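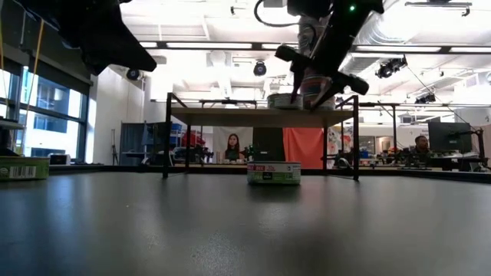 Shelf risers, a thread. A riser is a short shelf with legs that stands on a surface you already have and gives you a second level without a drill. Mine is the Lollus, the long one. Light timber top, black metal frame, thin square legs, and the left pair splays slightly, which I'll come back to. The round flat tin with the white lid lives underneath and the white lidded tub lives up top. Most of what follows concerns why they are that way round.

Dimensions first. The board is 600 mm long and 18 mm thick. Clear height under the frame is 120 mm, measured from the tabletop to the underside of the metal and not to the underside of the board. The product page measures to the board. The difference is the depth of the frame tube, and it will catch out anyone buying to fit a particular jar.

If you take one thing from the thread: measure the tallest item you want below, then add enough for your fingers. A tin that clears the frame by a whisker can be slid in. It can't be lifted out, and you end up dragging it by the rim.

Flat tins are the best thing to keep under a riser. Low, wide, stable, and the label goes around the side where it can be read from the front. Anything labelled only on the lid should go on top, or you'll be pulling it out each time to check what it is.

Tall narrow cylinders go on the board. They waste the space below and they tip when you reach past them. On top you get a clear vertical grab with nothing over it.

The board itself takes very little. Grip a container by the sides and set it down straight and you can park it right up against its neighbour. Under the shelf you come in at an angle and need a gap on at least one side.

Now, the legs. Square tube, thin wall, welded to a rectangular frame. One pair on mine sits a touch wider at the feet. I put a square against it and the lean is real. I have not established whether it left the factory that way or whether I did it carrying the thing by one end with tins still on it.

Does it matter? For load, no. Containers of the size I keep on it will never trouble a welded frame. For footprint, slightly. The feet on that side stand outside the line of the board, so if you size a riser to sit flush between two walls, check the feet and not the top.

It matters a bit more for rocking. Four rigid legs on a flat surface will nearly always have one that's short. The Lollus has no adjusters. I cut a disc of felt for the short leg, found it compressed within a fortnight, and replaced it with a piece of thin cork. The cork has held.

Feet and finish. Bare metal tube on a matte dark tabletop leaves a pale ring. I know this from the previous riser, a Garnex, which had plastic end caps that fell out one at a time and stayed wherever they fell. Whatever you buy, push on the caps before you put it down. If they turn by hand, glue them.

On dark tabletops generally: charcoal hides tea and shows flour. It also shows every overhead light as a long pale streak, which is useful when wiping down, as a smear will break the streak. Crouch until your eye is near the level of the surface and work towards the light.

A dark surface does make the area under the shelf harder to see into. Light lids help. I moved the dark tins elsewhere and kept white lids for the lower level, and I now find things at six in the morning without switching on the second light.

Depth. Everyone asks about length and height and then buys one that is too deep. A deep riser means two rows underneath, and the back row is storage for things you have forgotten. I want one row below and one row above, with air behind.

For comparison, I also tried the Dinau, which is the folding type. The hinge works. The trouble is that the legs fold inward, so if you bump the end of the shelf with a pot there is a small but definite chance it begins to fold with things on it. Fine for a stack of plates in a cupboard where nothing hits it. I wouldn't have it out on a table.

There are also wire risers, coated, sold in pairs. Cheap and they drain well, so they suit the area near a sink. Small round tins sit badly on them. The rim drops between two wires and the tin leans. If you already own one, a thin cutting board laid across the wires fixes it.

Timber tops need some care. Mine came with a thin clear coat on the upper face and what seemed to be nothing on the cut ends. End grain takes up moisture faster than the face does. I gave the ends two coats of oil and wiped off the excess after twenty minutes. No lifting so far.

Check the screws too. The board on mine is fixed from below through tabs on the frame. They loosened over the first winter. A quarter turn each in July and they've stayed put. Use a hand driver. The screws are short and so is the amount of timber they're biting into.

Someone will ask why I don't put up a wall shelf. The wall is 1983 plasterboard with a tile skirt, the studs are not where a studfinder says they are, and I rent. A riser weighs very little, leaves no holes, and moves house with me.

Someone else will ask about drawers. Drawers are better for almost everything. I have two and they're full. The riser is for the handful of containers that get opened daily, where opening a drawer first is an extra step repeated a few hundred times a year.

Placement on the table: middle distance. Too close to the front edge and it takes the working area. Hard up against the back and you're leaning over to reach it. I set mine far enough back that a large chopping board fits in front with a hand's width to spare, then marked the position of the front feet with two small dots of tape.

The tape sounds fussy. It has saved me a good deal of nudging. Every time you clean the table the riser goes back a little differently, and after a month it has walked forward by a palm's width.

A note on round containers, as most of mine are round. Round on a rectangular shelf wastes the corners. The gain is that you can pick one out of a tight row without disturbing the ones on either side. Square tubs pack better and then have to be levered out. For daily items I'll take the lost corners.

Weight low, as a rule, though a riser complicates it. The heavy tins go underneath by preference, but a heavy tin you open four times a day is more annoying down there than up top. Sort by frequency first and by weight second. My exception is glass, which stays on the lower level whatever its frequency.

Lids. On the top level any lid will do. On the lower level, avoid lids with a knob. The knob uses up clear height for nothing and catches on the front rail when you pull the thing forward. Flat lids also let you stack two shallow tins if the height allows. With my clearance it allows two of some and one of others.

If you want one made, a metal shop will weld a frame like this without much interest or expense. I had a quote from Athanasiadis for a custom length and it was fair, but the lead time was six weeks and I'd already bought the stock size. Ask for the leg height to be given as clear height under the frame – write it on the drawing – and ask for threaded feet. I'd pay extra for threaded feet.

Cleaning routine, for completeness. Top level off, wipe board with the grain, dry it. Lower level out, wipe the table, look at the feet. Everything back with labels facing front. It takes less time than reading this thread.

Things I would change on the Lollus: adjusters on the legs, sealed end grain, and an honest height on the product page. Things I'd leave alone: the thin legs, which block very little of the view underneath, and the plain board with no lip. A lip sounds sensible until you try to wipe crumbs past it.

Correction to the post on felt. It was a self-adhesive pad, not a cut disc. The cut disc was on the Garnex. Same result in both cases.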